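Trurstead Lab Shares a Simpler Way to Teach Robot Arms in Simulation

Allimach method lets an arm practice on a virtual tabletop from several viewpoints at once; code and practice rooms to be released free of charge

FAMODTHORPE – Thursday, March 7, 2019 – The Trurstead Robotics Laboratory is very happy to announce the first public results from Allimach, a training method that helps a robot arm learn small tabletop jobs inside a simulated room before it is ever asked to try them on real hardware. The work was carried out with our longtime partners at Canpolat, who build the simulation software we have leaned on (and, it must be said, pestered them over) for quite a while now.

Anyone who has watched a robot learn will know that it takes patience. An arm reaches for a block, misses, gets put back at the start and reaches again, and a person usually has to stand beside it the whole time. Simulation takes a good deal of that waiting away, but it brings a trouble of its own: a program that has only ever seen one tidy view of one tidy table tends to get lost as soon as the view changes. We have been through that disappointment more than once in our own building, and it is what set us on this path.

Allimach goes at the problem by changing what the arm sees while it practices. Each practice run is recorded from room viewpoints and from a view close to the gripper, and the learning program is given all of them together. From one run to the next, the method shifts the room cameras a little and alters the lighting, so that shadows fall across the wood in different ways. The program is scored on whether the job gets done, and it is left to work out for itself which parts of each view are worth paying attention to.

For the results announced today, the team trained the arm on 3000 simulated practice runs and then tested it on 200 fresh ones, with camera positions it had not met before. Compared with the same program trained from a single fixed viewpoint, the Allimach version failed 43 percent less often. Training took around 2 days on one ordinary desktop computer, a figure that pleased us nearly as much as the first, as we know many schools and smaller labs have just the one machine to spare.

We would like to be plain about what has and hasn't been shown. All of the tests so far were run in simulation. Trials on a physical arm started in February and are still going on, and we will report on them separately once there is enough to say. The method also has a harder time when the gripper hides most of the object from every view, and dark parts against other dark parts remain a nuisance – we would dearly love to hear from other groups who have wrestled with the same thing.

The practice rooms, the training code and a short guide for newcomers will be free to download from the laboratory's website later this spring. The guide has been written with students in mind and takes the reader from a first empty room through to a full training run, with plenty of stops along the way. Teachers who would like to use the material in class are warmly invited to write to us, and we will do our best to help with setup.

Images for press use:
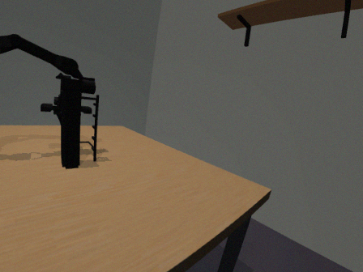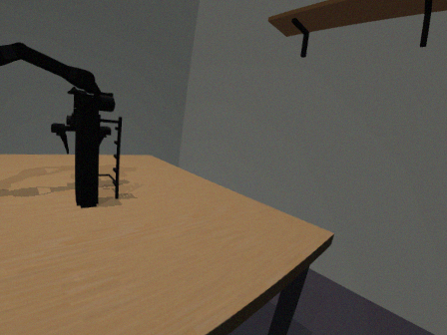
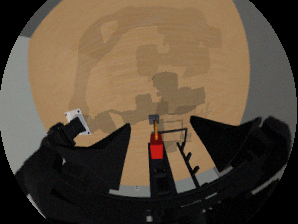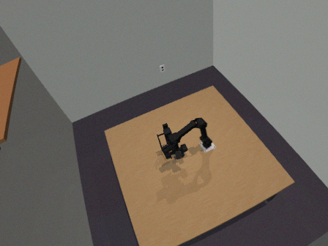

Simulated robot arm and gripper at the wood-grained practice table. The third image is a close view of the gripper fingers on either side of a red block. Renderings: Trurstead Robotics Laboratory.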